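Unit 3: Concrete Floors in Public and Working Buildings
Course handout, Building Materials I
Instructor: Attila Kun

Purpose of this unit

Students will learn how a concrete floor slab is placed, finished and cured, and how its surface should be judged during an inspection. The reading for this unit is Chapter 13 of the course text. It should be completed before the lab session.

Placing and finishing

Fresh concrete is spread, leveled with a straightedge and left until the surface water has gone. Troweling too early traps water under the surface and produces a weak top layer that may dust or flake. The number of trowel passes depends on the use of the room. A storage area may need only one, while a hall with heavy foot traffic will normally receive several.

Color and mottling

Gray floors are seldom even in tone. Differences in curing, trowel pressure and moisture all leave lighter and darker patches - a condition known as mottling. It is a matter of appearance in most cases and does not by itself show a loss of strength. Inspectors should record it separately from cracks and scaling. 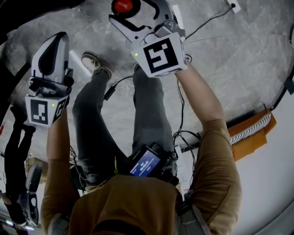 Curing

A new slab must be kept moist or covered so that the cement can harden fully. Sheets should overlap at the joints and be weighted along every edge. In July, or in any period of hot and windy weather, covering should begin as soon as the surface can bear it.

Written assignment

Compare the floor specifications for the Odau and Verero buildings, both of which are in the course folder. State which curing method each one requires and whether the joint layout suits the planned use. The report should not exceed 1000 words. Submit a printed copy to Room 115.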